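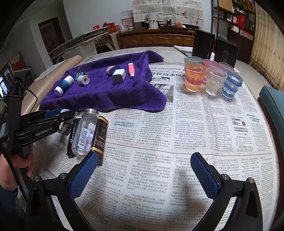
What does a house-packing company do all day?

Mostly we wrap things, box them, write on the boxes and then unwrap them again in another house. Hi, I'm Ona Kuusk, and I run Droltwood, a small packing and unpacking outfit in Nirkton. We don't own a truck. People call us up asking for a truck all the time and I have to tell them that no, we're the folks who come in before the truck and after it. If you need the driving part, we work a lot with Demer, across town, and they're good about stairs.

I started this in February of the year my parents sold their place. I had 13 days to clear a house they'd lived in since before I was born, and I did it badly! I ran out of tape on the first night. I packed the kettle at the bottom of a box marked BOOKS. My mother's recipe cards went missing for most of a year and then showed up inside a boot. But somewhere in the middle of all that I found I liked it - the puzzle of it, getting a whole cupboard to go into one box with no rattle. A neighbor asked if I'd do hers next and offered to pay me, and I said yes before she'd finished asking.

These days there are more of us and we know what we're doing. A regular job goes like this. One of us comes over to walk through the house with you, and you tell us what's going, what's staying and what you haven't made up your mind about (there is always a room full of that last kind, please don't clean it up for us). A few days later you get a price in writing. The price is for the job, so if we're slow, that's our problem. Then we turn up at eight with the boxes and start in the kitchen, which takes longer than any other room in the house. People guess the garage. It's the kitchen.

I'm fussy about kitchens. Plates go on edge, never flat. Glasses get wrapped one at a time, stems get a twist of extra paper, and nothing heavy goes in on top of them. We label two sides of the box and the lid, since whoever stacks it will hide at least one of those. And we pack you a first-night box that rides in your own car, with the coffee, the phone chargers, toilet paper, a knife, a couple of mugs and the dog's bowl if there's a dog.

Unpacking is the half people forget to ask for. I think it's the better half. You can pack in a panic at midnight if you have to, but living out of boxes for six months wears a person down. We put the kitchen and the beds together first, then the bathroom, and we'll take the empty boxes and paper away with us. Good boxes get used again. Our record holder was a wardrobe box that did nine moves before the bottom gave out, and I was sad to see it go.

We also do the slower jobs, where somebody is going from a big house to a small apartment and needs to talk about every single thing before it goes in a box. I love those. We charge by the half day for them and we don't rush anybody. If you want to tell me about the gravy boat, I've got time for the gravy boat.

Things we won't take on: pianos, fish tanks with fish in them, paint, propane, and anything alive apart from houseplants. For pianos, call Hsiao. We stay within 62 miles of Nirkton, and I'm the one who answers the phone, so if it rings a while I'm probably up a stepladder. Leave a message and I'll call you back that evening.

Our shop is at 607 Mill Road, around the back, green door. You can buy used boxes there on Saturday mornings even if you're doing the whole move yourself.

3 comments

Patty W.
Ona's crew did my mom's condo, 58 boxes and one chipped saucer, and they told us about the saucer before we even found it. Mom still asks after "the nice girl with the tape."

movingagain_dk
Do you sell the wardrobe boxes used too or only the regular ones? Need four.

Ona (Droltwood)
We do, when we have them! They go fast so call on Friday and I'll put four behind the counter for you.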